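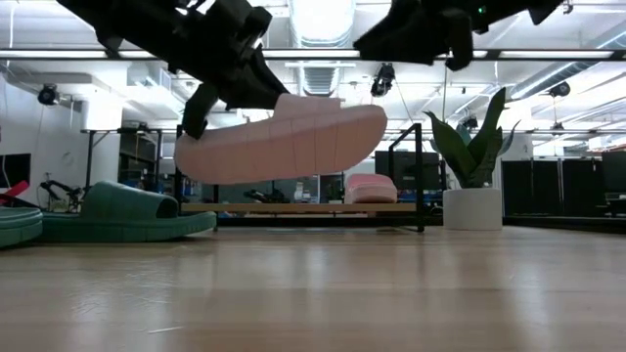 Minutes taken by the Clerk to Serkemthorpe Village Hall Management Group
Posted under Minutes and Papers

SERKEMTHORPE VILLAGE HALL MANAGEMENT GROUP
Minutes of the ordinary meeting held in the small room, March 2022

Present: the Chair, the Vice-Chair, the Bookings Secretary, the Clerk, the parish council representative and the playgroup representative. Two residents attended for the item on parking.

Apologies were received from the representative of the gardening club.

1. Minutes of the last meeting
These were agreed as a true record and signed, after one correction. Under item 6, "kitchen hatch" should read "kitchen door".

2. Matters arising
The dripping tap in the accessible toilet has been mended. The key to the outside meter cupboard has still not been found. The Clerk will ask the electricity supplier for a replacement.
The old piano has gone to a household in Valside, who collected it themselves.

3. Heating
The boiler failed twice in the past month, both times on an evening booking. The engineer from Claso replaced the pump and reported that the boiler itself is sound but that the timer is past repair. Claso has quoted for a new timer with a locked cover. The Vice-Chair felt that a second quote should be obtained. The Bookings Secretary said that hirers had already had to sit in their coats and she did not want to wait for another visit. After discussion it was agreed to accept the Claso quote.
It was also agreed that the instructions by the boiler should be rewritten. The present sheet refers to a switch that was taken out when the kitchen was done.
Action: Clerk to accept the quote. Vice-Chair to rewrite the instructions.

4. Parking
The two residents spoke about cars being left across the entrance to the lane during larger events. One had been unable to get her car out for most of an afternoon. The Chair apologised on behalf of the hall.
Members discussed painted lines, cones and a sign. The parish council representative said that lines on the lane would be a matter for the highway authority and would take a long time. Cones were thought to be worth trying first – the hall already owns a set, kept behind the stage.
It was agreed that hirers expecting more than 60 people must put the cones out before the event and bring them in afterwards, and that this should be written into the hire conditions.
The residents thanked the group and left the meeting.
Action: Bookings Secretary to amend the hire conditions.

5. Hire charges
The Bookings Secretary presented a paper comparing charges with those at Valside. Serkemthorpe is cheaper in the evenings and slightly dearer in the mornings. She proposed leaving the morning rate alone and raising the evening rate by £2 an hour. The playgroup representative asked whether regular users would be given notice. They will be written to, and existing bookings will be honoured at the old rate.
The proposal was carried with one abstention.
The deposit for private parties will stay at £100.

6. Main hall floor
The floor has dulled badly near the stage and there are scratches where the tables are dragged out. Juška, who sanded it last time, can do the work in the summer break and would need the hall for 3 clear days, plus time for the sealant to harden. The group preferred to have the whole floor done at once. No decision can be made until a written price is received.
In the meantime hirers will be reminded to lift the tables or use the trolley. The trolley has a stiff wheel – the Chair will oil it.
Action: Clerk to request a written price from Juška.

7. Kitchen
The playgroup representative reported that the fridge had twice been found switched off at the wall with milk inside. A label will be put over the switch.
The tea urn is furred up. It was agreed to descale it before considering a new one.

8. Correspondence
A letter was received from the gardening club asking to store two trestle tables under the stage. Agreed, provided they are marked with the club's name and the fire exit is kept clear.
An email asked whether dogs are allowed in the hall for a training class. Members were divided. The matter was deferred until the floor has been done.

9. Any other business
The noticeboard by the gate is letting in rain and the felt has come away at one corner. The parish council representative will find out whether the board belongs to the hall or to the council.
The Bookings Secretary asked that the date of the November craft fair be settled early this year. To be placed on the next agenda.

10. Next meeting
Date to be confirmed once the playgroup has set its timetable. Items for the agenda should reach the Clerk a week beforehand.

The meeting closed at ten past nine.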